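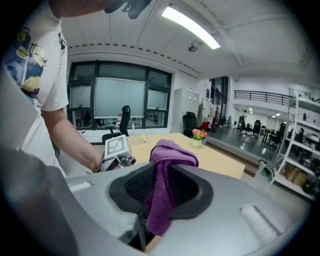

Attachment 1: purple cloth on the gripper, table by the window

Ticket: cloth won't let go cleanly (table wiping, Surkcombe)
Opened by: Diễm Đàm
Status: open, waiting on Stiver

Hi all, me again, sorry! This is the same wiping job I moaned about in March, but it's a different fault so I've started a fresh ticket. The short version is that the gripper picks up a microfibre cloth beautifully and then won't put the thing down. The fingers open, the cloth stays where it is, and the arm trundles off to its next job still wearing it.

The task is as dull as it gets. Pick up the cloth, wipe the light wooden table, go round the little pot of artificial flowers, drop the cloth, go back to the start. My nan could do it while on the phone. We've got 131 runs logged on the current pads and 27 of them ended with the cloth still hanging on, nearly all of those on the thicker cloths. Thin cotton tea towels are fine. Paper towel is fine too, apart from when it rips, but that's another ticket.

What I've tried so far:

Opened the fingers wider on release. Helped a tiny bit on the cotton, did nothing for the microfibre.

Cleaned the pads. There was a surprising amount of purple fluff in the mesh (I've kept it in a bag if anyone wants it, no idea why you would). Good for an hour or so, then back to the old behaviour.

Added a pause of two seconds after opening, in case it only needed time to fall. It doesn't fall. It just sits there for two seconds and then goes for a ride.

Added a little shake. This does work, sort of, but the cloth ends up anywhere, and once it took the flower pot with it.

My guess is the mesh is grabbing the loops in the cloth like a weak bit of Velcro, and the folds that get tucked down into the opening make it worse. I haven't got a smooth pair of pads here to check that against, so if Stiver could send some I'd be very grateful.

---

Reply from Si-woo Shim, 10.40

Hi Diễm, I think you're right about the loops. We had something like it at Okden with fleece. Could you try two things before I post anything? First, pick the cloth up by a corner and not by the middle, so less of it bunches up in the gap. Second, put it down by dragging it a few centimetres along the table before you open. The table holds it for you. I'll put smooth pads in the post either way, but they'll be worse at picking up thin stuff, so don't throw the mesh ones out.

---

Reply from Diễm Đàm, 16.15

Right, had a proper go after lunch. I did 30 runs with the drag and only two got stuck, so that's loads better, thank you! The corner pick-up I'm less keen on. It finds the corner when the cloth's laid flat, but once it's been used and left in a heap it has no clue where the corner is and grabs the middle anyway.

Kwon asked me whether this is ready to show to the cleaning people. I said no. Wiping a clear table, yes, I'd happily leave it to get on with that. Finding a scrunched-up cloth, wiping round somebody's things and hanging the cloth up afterwards, not yet, and I'd still be quicker doing it myself with a cup of tea in the other hand.

Leaving this open till the smooth pads get here. Could you send two pairs please, I always lose a screw.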